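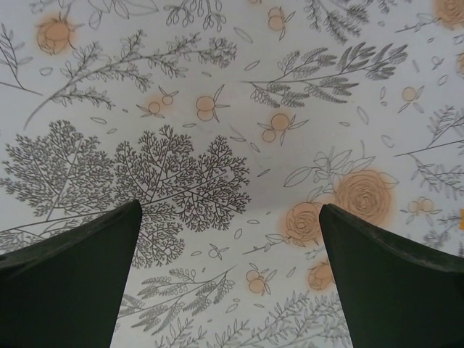
Acción directa y movimientos ambientales
Apuntes de la sesión 4 – Ecología política y sociedad civil

Bienvenidas y bienvenidos a la sesión que más me gusta dar de todo el curso. Hasta ahora hemos hablado de leyes, de tratados y de ministerios, y hoy bajamos por fin a la calle, al río y a la cubierta de los barcos. Traed leído el dossier (son 43 páginas, pero se leen volando, os lo prometo) y venid con ganas de discutir.

1. ¿Qué entendemos por acción directa?

Llamamos acción directa a la intervención de un grupo sobre el problema mismo, sin esperar a que una institución actúe en su nombre. Puede ser legal o no serlo. Una cadena humana delante de una excavadora lo es; también lo es limpiar una playa que el ayuntamiento tiene abandonada, y este segundo caso se nos olvida siempre.

Conviene distinguirla de la desobediencia civil. En la definición clásica, la desobediencia civil es pública, no violenta, consciente de que incumple una norma y dispuesta a aceptar la sanción. Hay acción directa que no desobedece nada y hay desobediencia que es sobre todo simbólica. ¡Las dos categorías se solapan muchísimo y ahí está lo interesante!

2. El acto y el relato

Toda protesta tiene dos públicos: quienes están delante y quienes se enteran después. Un bloqueo de dos horas apenas altera las cuentas de una empresa, pero puede cambiar lo que se dice de ella durante meses. Por eso los grupos ecologistas aprendieron tan pronto a pensar en la imagen, en el eslogan corto y en la hora de cierre de los periódicos.

Esto tiene un precio. Si cada acción debe ser más vistosa que la anterior, el movimiento acaba gastando sus fuerzas en el espectáculo – y los temas lentos, como los acuíferos o los suelos, se quedan sin foto y sin dinero.

3. Caso para trabajar en clase: la cantera de Goveo

En Goveo, un valle de 800 habitantes, la compañía Dedov solicitó ampliar su cantera de caliza hasta la orilla del río. La plataforma vecinal Skestero presentó alegaciones, perdió el primer recurso y en julio decidió ocupar el camino de acceso. Participaron 100 personas y la ocupación duró una noche. Hubo 40 denuncias.

Me encanta este caso porque no tiene un final limpio. La ampliación quedó en suspenso mientras se revisaba el estudio hidrológico, pero la plataforma se partió en dos: una parte quería seguir en el camino y la otra volver al juzgado. Leed los dos comunicados del dossier, uno detrás de otro, y fijaos en quién es el «nosotros» de cada texto. Cambia por completo.

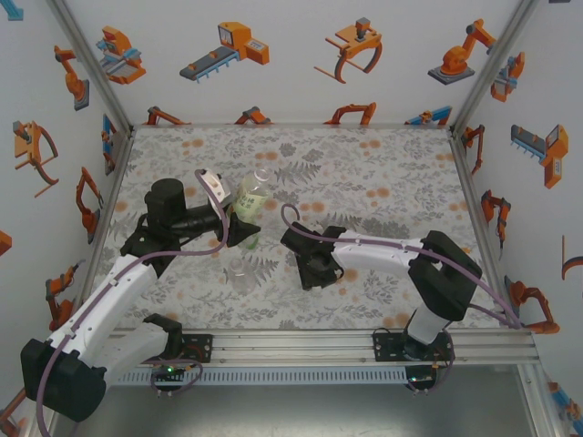
4. La respuesta del Estado

Tres preguntas para ordenar la lectura:

– ¿Qué delito o infracción se imputa? No pesa lo mismo una falta administrativa que un cargo grave, aunque luego todo acabe archivado.
– ¿A quién se imputa? A veces a toda la gente presente, a veces solo a quien firmó la convocatoria.
– ¿Cuánto tarda el proceso? La espera ya es un castigo, y desgasta mucho más de lo que parece desde fuera.

Aquí entra el concepto de efecto disuasorio: la sanción que recae sobre unas pocas personas y cambia la conducta de muchas otras. El informe Bainbridge, que tenéis completo en el dossier, lo explica de maravilla en su segundo capítulo. El primero podéis saltároslo.

5. Para la próxima sesión

Escribid una página sobre esta cuestión: ¿puede un grupo pequeño hablar en nombre de quienes no han ido? Vale defender cualquier postura, siempre que uséis al menos un argumento del dossier y uno vuestro. Quien quiera exponer en voz alta, que me avise antes de clase – tendremos sitio para cuatro intervenciones y luego debate abierto.

Apuntes revisados: 2020-09-04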